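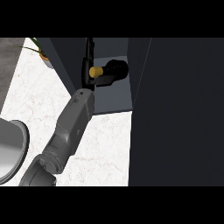 A reader wrote to me in August that she had washed her marble floor with vinegar and water for one whole winter, because her mother did it so on tiles, and now the floor near the sink had dull spots which did not go away with any cleaning. She asked which product removes them. No product removes them, because they are not dirt. The acid has eaten a very thin layer of the polish, and the stone under it reflects the light differently. The name for this is etching. Most of what I write on this page is about how to avoid it, and at the end I explain what can be done when it already happened.

What you need

- a soft dust mop or a broom with soft hair
- a flat mop with a washable cotton or microfiber cover
- two buckets
- a stone soap or a cleaner with neutral pH
- a dry towel, old but clean

I use the stone soap from Nisia, and before that I used the one from Karby. Both work well for me. The Karby one has a stronger smell. If you buy another, look on the label for the words "pH neutral" and "natural stone". Do not use vinegar, lemon, bathroom descaler, or a powder for scrubbing. Bleach is also not a good idea for every week.

Step 1. Remove the dust

Sand from the shoes does more damage than water. Go over the whole floor with the dust mop, and go slowly in the corners and behind the doors. If you use a vacuum cleaner, take the head with the brush and check that the small wheels are clean. A wheel with one little stone inside can draw a line across the room.

Step 2. Prepare the buckets

Fill the first bucket with warm water and add the soap in the quantity the bottle says. Please do not add more. Too much soap leaves a film, and then people think the marble has lost its shine. The second bucket is only clean water.

Step 3. Wash

Put the mop in the soap water and squeeze it well. It should be damp and not dripping. Work in pieces as large as you can reach without moving your feet, starting from the far wall and going back to the door. Rinse the mop in the clean water before you put it again in the soap. When the rinsing water becomes gray, change it. In my kitchen and hall I change it 3 times.

Step 4. Dry

Many people skip this step. If your water is hard, as ours is, the drops dry and leave white rings. I put the towel under the mop and push it over the floor while it is still damp. After this wait 15 minutes before anybody walks there with shoes.

Plants and furniture

A clay pot lets water go through, and the marble below drinks it. Put a saucer with glaze under the pot, and under the saucer small cork feet so the air can pass. Lift the plants when you wash. Under a heavy cupboard use felt pads, and change them when they become flat or full of sand. Do not put metal legs directly on the stone - the rust stain is one of the most difficult to take out.

When something falls

Wine, coffee, tomato sauce, orange juice: press a paper towel on it at once, do not rub, then wash the place with water and soap and dry it. Oil is different. It does not etch, but it goes inside. For oil I mix baking soda with a little water until it is like thick yogurt, spread it over the stain, cover it with plastic film and leave it until the next morning. Then I take away the film, let the paste dry fully, and remove it with a plastic spatula. Sometimes it must be done again. Try it first in a hidden corner.

Sealing

Let a few drops of water stand on the floor for ten minutes. If the stone gets darker below, it needs a sealer. The one I have is from Vostance and one bottle was enough for my 70 square feet of hall. Apply it thin, with a cloth, and wipe the rest before it dries. A sealer helps against stains only. It does not protect from acid, so the reader with the vinegar would have the same spots with it or without it.

If the floor is already dull

For a small spot on polished marble you can try a marble polishing powder with a wet felt pad, by hand, in small circles. Figueroa sells it in a tin. Follow the time on the tin and stop when the shine is similar to the stone beside it. On a matte floor do not use it, or you will get a shiny island. If the dull area is larger than a plate, I would call a stone restorer and ask for a test on one tile before agreeing on the price.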